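Artificial stems: storage and surface care
Forum: Interior Display

Vainio_Desk
2024-11-05
Members are asked to advise on artificial pink flowers kept on marble. Our office prefers to lay them flat between displays.
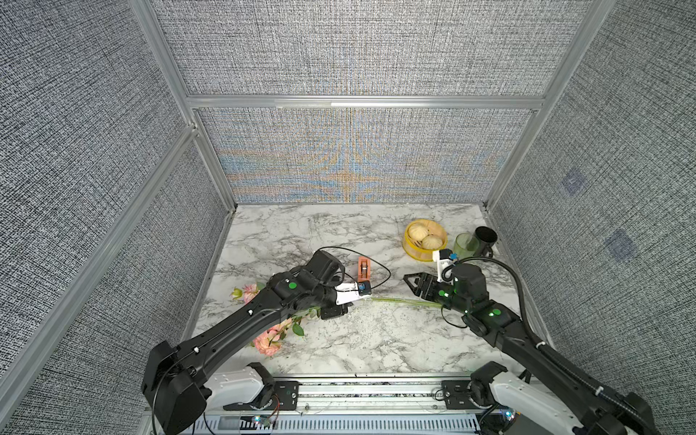

The stems are long, and upright storage has bent several since September.

Toneo
I must disagree. Flat storage crushes the petals. Upright storage in a deep vase is preferable.

Fetance
Both methods are acceptable for up to 3 weeks.

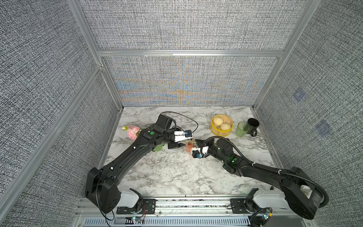
Pink flower and bud on marble.

Toneo
My objection stands with regard to large blooms.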